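## Budgeting for a bench gripper

Price the spares before you price the tool. Our Nakdale hand-held gripper cost $400, and a pair of replacement fingers from Zakport is another $124. Put both in the first budget — fingers wear, and not always evenly.
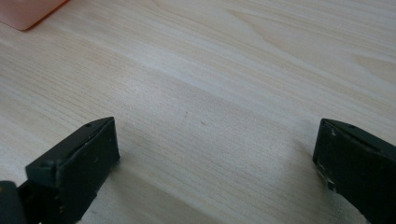 *Scuffs on the right finger. Check both inner faces.*

Measure your widest container with the lid on, then compare it with the full jaw opening. Allow 19 mm to spare.
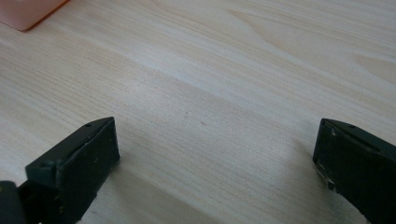 Leave clear bench on both sides as well, so you can come at a box from either end. Boonyarit quotes seven weeks for parts, so order the second pair with the first. Keep the fixing screws in a labelled jar.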